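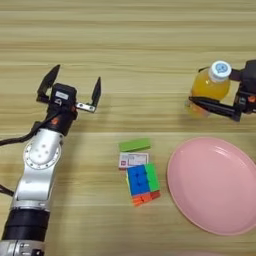
Filed under: Neighbourhood news / Food and table

The Jorncombe shared lunch returns in September

After the summer pause, the shared lunch will start again in the hall at Jorncombe. Many of you asked me at the last one if it will continue, and I am glad to write that it will. The hall is reserved for us until the end of the year, from 13 o'clock, and the kitchen can be used from 10 in the morning by those who cook.

For the new readers, I explain shortly how it works. Each household brings one dish, enough for their own family and a little more. We put everything together on the long tables and everybody takes what they like. There is no entrance fee. Tea, coffee and bread are paid from the box near the door, and at the moment this box contains 1316 pounds, which is more than I expected when we began with it.

With part of this money we would like to buy new plates. The old ones are heavy and many have a broken edge. Omar Geagea has compared the prices in two shops, Medeo and Ebihara. Medeo is cheaper, but their plates are sold only in large boxes and we do not have so much place in the cupboard. Ebihara sells them by the piece and will keep the same model for some years — this is useful when one falls. If you have an opinion, please tell Omar before the end of August.

A word about labels. Last time there were two soups with nuts inside and no paper next to them. Please write on a small card what is in your dish, also when it seems evident to you. I will leave cards and pens at the entrance. For the families with small children, we will again keep one low table near the window, with food that is not spicy.

The recipe asked for most often was the cold lentil salad. The person who makes it has given me permission to print it, but she does not measure anything, so I must first cook it with her and write down the quantities. I hope to have it for the next letter.

Those who come by bus should know that the Tivik Road stop is closed for works. The nearest one now is in front of the library, and from there it is a walk of some 10 minutes. If this is too far for you, call the hall and we will try to find a place in a car.

I wish you a good summer.

Last updated: 2018-07-15

Recent items
Library opening hours in August
Works on Tivik Road: what changes for buses
Garden plots: the waiting list
Looking for a second-hand piano for the hall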